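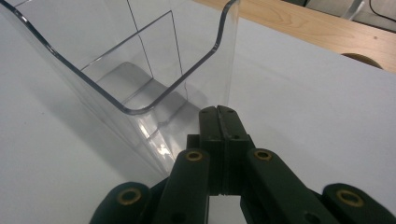

# Omard Clear Objects: data card

Last updated: February

## What is in it

310 episodes of a person using a hand-held gripper on transparent things, mostly acrylic display holders of the sort that keep leaflets upright. All of it was gathered at our Plinosstead site on pale tabletops. Each episode holds wrist video, gripper opening and an estimated hand path. There are 3 tasks: stand the holder up, slide it to a mark, and turn it over.

## Why we doubt it

The case for this set is that clear plastic is hard and that more examples will make it easier. We are not convinced the second half follows. On a white table a holder gives the camera very little: thin dark lines where the panels end, a soft grey shadow, a streak of glare. A model can learn to chase the glare. Ours did, as far as we can tell. When we moved the lamp, the Malabanan baseline reached for the bright patch and closed on nothing.

Success labels deserve the same suspicion. They were set by whoever held the gripper, straight after each attempt, and people are kind to their own work. We re-marked a sample and changed 8 labels, all of them from success to failure. Nobody has re-marked the rest.

## Known problems

- The path estimate drifts when the view is mostly blank tabletop. Drifting episodes are flagged but still included.
- Gripper opening is logged as a single number. It says nothing about force, so a firm pinch and a light touch on a thin wall look alike.
- Lighting hardly changes. Please don't claim robustness to lighting from this set.
- Depth is not supplied. We tried it — the sensor read the table straight through the plastic — and dropped it.

## Splits

300 episodes for training, the other 10 held back. Ten is too few to rank two methods, whatever the decimal places suggest. Test on your own objects, under your own lamp, before believing any score, including ours.

## Use

Fine for pre-training or for checking that a loader works. We would not train a policy on this set alone and put it near anything that matters. If you publish a result, say which flagged episodes you kept.

14 shares · 3 comments

Related
Watlow opaque objects: data card
Malabanan baseline: training notes
Plinosstead label re-marking guide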